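Zunum Van Systems – Owner Support
Ticket: Leisure battery not holding overnight, converted panel van
Opened by: Damian Wysocka
Handled by: Zdzisław Górecki
Opened: February 2, 2026
Status: Closed
Equipment: Kjærgaard DC-DC charger, Gradimura battery monitor, one lithium leisure battery, two roof panels

Original report

We live in the van full time from October through spring and work seasonal jobs in the summer. We're parked up at Kuvthorpe at the moment, on a farm site with no hookup. For the last week the battery monitor has been dropping much faster than it used to. I go to bed with it showing 80 percent and by morning the lights cut out and the fridge is off. The monitor still says 54 percent when this happens.

I have checked the main fuse and it is fine. I drove for an hour yesterday and the charger light was green the whole way. Nothing new has been added to the electrics except a second USB outlet by the bed.

The van is a long wheelbase, converted by us over one winter. I did the wiring and had it looked over by an electrician before we moved in. The 12-volt side runs the fridge, water pump, diesel heater, roof fan and six ceiling lights. There is a 1,000 watt inverter that we use for charging laptops and nothing else.

Reply 1 – Zdzisław Górecki

Hi Damian, thanks for the detail. When the lights go out at 54 percent there are two likely causes. Either the monitor has lost track of the real charge and the battery is much lower than it says, or the battery is shutting itself off for another reason, such as low temperature.

Please send me the following:

The battery voltage with everything switched off, measured at the battery posts with a multimeter and not read off the monitor.

The voltage shown on the monitor at the same moment.

The capacity set in the monitor menu, in amp hours.

Where the battery sits in the van, and whether that spot is heated.

Whether anything is wired directly to the negative post of the battery.

Please leave the inverter off at its own switch until we've sorted this out. The standby draw is small but it will muddy the numbers.

Reply 2 – Damian Wysocka

Voltage at the posts is 13.1. Monitor says 13.1 as well. Capacity in the menu is set to 241, which I don't remember entering. The battery is a 200.

It sits under the bed on the left side, in a plywood box. The heater duct runs along the other side, so I would say it's not heated. There was frost on the inside of the back doors two mornings this week.

Negative post: the big cable to the shunt, and one thin black wire. I think the thin one is from the new USB outlet. I ran out of room on the bus bar.

Reply 3 – Zdzisław Górecki

That thin wire is part of the problem. The monitor only counts current that passes through the shunt. Anything connected straight to the negative post goes around it, so whatever you charge from the bed outlet is being used without the monitor seeing it.

The capacity setting is the other part. With 241 entered for a 200 amp hour battery, the percentage falls too slowly as you use power. The two faults push the reading in the same direction and both make the battery look fuller than it is.

They don't fully explain a shutoff with the display still at 54, though. How much do you charge from that outlet overnight? And when did the monitor last reach 100 percent and stay there?

Reply 4 – Damian Wysocka

Two phones and a heated blanket. The blanket is a 12-volt one with a USB-C plug. It's on most of the night in this weather.

I can't remember when it last said 100. Before Christmas probably. We have had a lot of gray days and we're parked under trees on one side.

Reply 5 – Zdzisław Górecki

That accounts for it. A blanket running for eight hours or so is a real load, and none of it has been counted. Without a full charge since before Christmas, the monitor has also had no chance to reset itself, so the error has been adding up night after night.

Work through the steps below in order. You'll need a 10 mm wrench, a crimp tool, one ring terminal for the bus bar stud and a small screwdriver. Allow an hour or so. Make sure the engine is off and the solar isolator is open before you start.

Step 1. Turn off all 12-volt loads at the fuse panel. Turn off the inverter at its own switch, then open the main battery isolator.

Step 2. Take the thin black wire off the negative battery post. Put the nut back and tighten it on the main cable. It should not turn by hand.

Step 3. Move the thin wire to the negative bus bar, on the load side of the shunt. If every stud is taken, two light-gauge terminals can share one. Don't stack anything on the inverter stud.

Step 4. Clear a flat surface near the battery and lay the fuses out in the order they came from the panel. Check each blade for browning. The one feeding the bed outlet should be a 10 amp, and the heater fuse a 15.

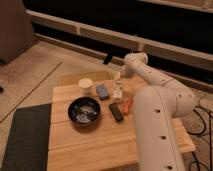 Step 5. Refit the fuses, close the main isolator and then the solar isolator. Switch on the loads one at a time and watch the current figure on the monitor. It should change with each one, including the bed outlet with a phone plugged in. If the bed outlet makes no difference to the reading, the wire is still on the wrong side.

Step 6. In the monitor menu, go to Battery, then Capacity, and set it to 200. Leave the other values alone.

Step 7. Charge to full. Given the weather, the best option is a night on hookup. Keep charging until the current has dropped below four amps and stayed there for 30 minutes. Then go to Battery, Synchronize, and hold the button until the display reads 100.

Step 8. Send me the evening and morning readings for the next two nights, with the voltage each time.

Reply 6 – Damian Wysocka

Steps 1 to 6 done this afternoon. The bus bar was full so I doubled the outlet wire up with the roof fan. The bed outlet fuse turned out to be a 15, so I swapped it for a 10.

The blanket pulls just over three amps on high. I had no idea.

The farm has one post with power by the barn and they are letting us use it tonight. Will do step 7 there.

Reply 7 – Damian Wysocka

Full charge done, took until late morning. Synchronized at 100. Back on our pitch now.

First night: 96 in the evening, 71 in the morning, 13.2 volts. Blanket on low.

Second night: 82 in the evening, 55 in the morning, 13.1 volts. Blanket on low again. Lights and fridge stayed on both nights.

One question. The charger didn't do anything for the first ten minutes this morning when I started the engine. Is that related?

Reply 8 – Zdzisław Górecki

Those readings look right for the loads you've described. The voltage is a rough guide only with lithium, but it fits.

The charger delay is a separate matter. Your battery blocks charging when the cells are below freezing, and the charger waits until the block is lifted. It's normal and does no harm. If you want to shorten the wait, cut a vent in the side of the battery box that faces the heater duct – a hole the width of your hand is plenty. Keep the duct itself at least two inches from the box.

You are using more than the panels will put back at this time of year, so plan on a long drive or a hookup every third or fourth day while the blanket is in use.

Reply 9 – Damian Wysocka

Vent cut, and I put a bit of mesh over it to keep socks out. Charger came on after two minutes this morning. Happy for you to close this.

Resolution notes

Cause: accessory negative wired to the battery post, bypassing the shunt. Monitor capacity set to 241 in place of 200. No full charge for several weeks.
Fix: wire moved to the load side bus bar, capacity corrected, full charge and manual synchronize.
Also corrected: 15 amp fuse on the bed outlet circuit replaced with 10 amp.
Parts sent: none.
Follow-up: none required. Owner can reopen within 30 days by replying to the last message.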